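Café e chá na sala de leitura: o que muda a partir de novembro

Desde que a sala de leitura da associação Maner reabriu, a mesa das bebidas passou a ser o sítio mais concorrido do edifício. Em outubro serviram-se 233 bebidas quentes, quase todas entre as quatro e as seis da tarde, e no mês anterior tinham sido 116. O aumento apanhou-nos com pouco café e com a máquina pequena a trabalhar sem descanso.

A partir de novembro há algumas alterações. A primeira é o horário: a mesa abre às 15h30 e fecha às 18h45, um quarto de hora antes da sala. Quem chegar depois continua a poder encher a garrafa de água no corredor. Ao domingo a sala abre como de costume, mas sem bebidas quentes, uma vez que a copa fica fechada.

O café passa a vir da torrefação Tsoukalas, que nos entrega sacos de um quilo de quinze em quinze dias. É um lote mais escuro do que o anterior e pede menos pó por cafeteira. Quem prefere café fraco deve servir-se primeiro de água quente e juntar o café depois - ao contrário fica sempre forte demais. Mantêm-se o chá preto, a cidreira e a tília. O chá de menta acabou e só volta na primavera.

A contribuição sugerida não muda e a caixa continua junto à porta. Em outubro deu para pagar o café, o açúcar e o leite, e sobrou para uma cafeteira térmica nova. A antiga, a da tampa azul, pingava e foi para a reciclagem. Se alguém tiver em casa uma térmica de litro e meio sem uso, aceitamos.

Sobre os copos houve mais conversa. Recebemos sete mensagens, a maior parte a pedir o regresso da loiça. Kalliopi Chatzigeorgiou escreveu que o chá em copo de papel arrefece depressa e ganha gosto, e tem razão quanto ao gosto. O problema é que a copa tem um lava-loiça pequeno e as chávenas ficavam de um dia para o outro por lavar. Vamos fazer uma experiência durante o mês de novembro: há seis canecas no armário de cima, para quem quiser usá-las e lavá-las logo a seguir. 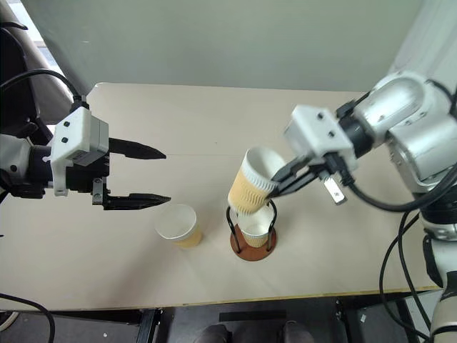 Quem vem com frequência pode trazer a sua própria caneca e deixá-la na prateleira de baixo, com o nome escrito em fita-cola de papel. As canecas sem nome são retiradas no fim do mês e guardadas na caixa dos perdidos e achados, ao lado dos guarda-chuvas. Não deixem colheres dentro das canecas.

Os copos de papel usados vão para o saco da direita, vazios. Deitem primeiro o resto do café no lava-loiça e os pacotes de chá no balde pequeno, que Iraklis Katsaros leva para a compostagem da horta Irkstead. O balde não aceita saquetas com agrafo.

Continua a não ser permitido levar bebidas para as mesas do fundo, onde estão os jornais encadernados e os mapas da coleção Lorness. Nas mesas junto à janela não há restrição, desde que os livros fiquem afastados do copo - em outubro tivemos de secar um atlas folha a folha.

Sugestões sobre o café, o horário ou as canecas podem ser deixadas por escrito no balcão até à última semana de novembro.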